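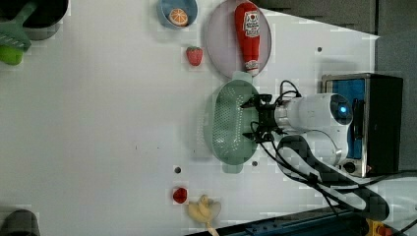 *Green colander, lavender plate, ketchup bottle lying down on the job.*

April 2020

Table day! I have been putting off the play kitchen stuff for ages and this morning I ran out of other things to put off, so out it all came. Not the whole box (the box is a bottomless pit, I swear it came from Ekbridge with us and got heavier on the way), just the kitchen things and a bit of the food.

I am completely in love with the colander. It's that pale minty green that I'd paint my real kitchen if Teun would let me, and it's got the two flat handles, and the holes are so much fun to poke at. I had a go at draining pretend spaghetti over the sink before I put it down with the rest. Thirty-nine years old, draining nothing, very happy.

The ketchup went on the plate. I don't know why I always put it on the plate, you'd never do that at dinner, but it looks right there with the red against that grayish purple. Josefien used to "pour" it over everything when she was over here, strawberries included, and then offer you a bite with such a serious face that you had to eat it.

I called Floor while I was sorting and we got stuck on the question of what a play kitchen needs. She says a pot, a spoon and one thing you can burn. I say you need a colander and some fruit. She says fruit is for a play store and not a play kitchen, and we went back and forth on that for 18 minutes by the clock on the stove, which tells you how exciting things are around here this month. She also still has my cake tin. I brought that up twice.

Then back to the table, with coffee.
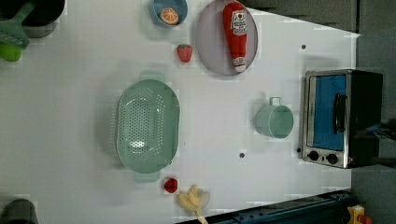
*The spread: strawberry between the bowl and the plate, toaster oven over on the right.*

The orange slice got the blue bowl all to itself, and I think it's the prettiest thing on there. The green spatula is lying over the gray pot because I couldn't decide if it belonged with the pot or with the oven, and I've left it there for now. There's a green mug that goes so nicely with the colander that I keep telling people they're a set. They are not a set! The mug came from the Van Wijk store in Namden, in a bag of odds and ends that I bought for the strawberry.

And the banana. Oh, the banana. It's plush, it's half the reason I can't get the lid on the box, and I would never get rid of it. Toshio wants me to keep the soft food separate from the hard food so it doesn't pick up crumbs, and he's probably right, but then the banana would be in a bag by itself and that seems mean.

The toaster oven is the big question. I love the silver and I love the bright blue window, and the two black knobs are exactly the kind of thing small hands go straight for. But it takes up so much room! It won't go on the low shelf unless I move the puzzles, and if I move the puzzles then the train has to go somewhere. Teun says put it on top of the cupboard. Sure, where only Teun can play with it.

So nothing is put away yet. I wiped out the box, shook a sad amount of sand out of it, and found one of Koen's mittens at the bottom. Must text him about the mitten. Leftover soup tonight, and I still need to look for the lid to the gray pot, if it ever had one.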